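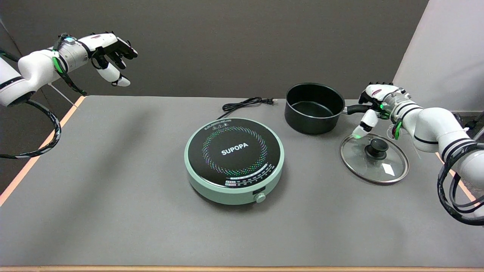 A robot takes a saucepan by the handle. The cooktop waits.

My grandmother, Radoslava Kopecký, could make dumplings, settle a quarrel and answer the phone in one go, and she never needed a firmware update. I think of her whenever someone tells me the kitchen robot is nearly ready.

Nearly ready for what? Holding a pan is real progress, and I mean that. A handle is an awkward thing, and fingers that can close on one deserve some applause. But supper is a long string of awkward things. The lid has to go on, then come off when the pot starts rattling. The knob wants a nudge. Somebody has to notice that the milk is about to climb out.

I have a cheap rice cooker, a Birico, 19 years old. It has no hands at all and has made more dinners than every humanoid I've read about. Dull machines that do one chore keep beating clever ones that might do them all.

I'd still buy the clever one, if it washed up afterward. Ask me again in October. I'll be the one scrubbing the pan.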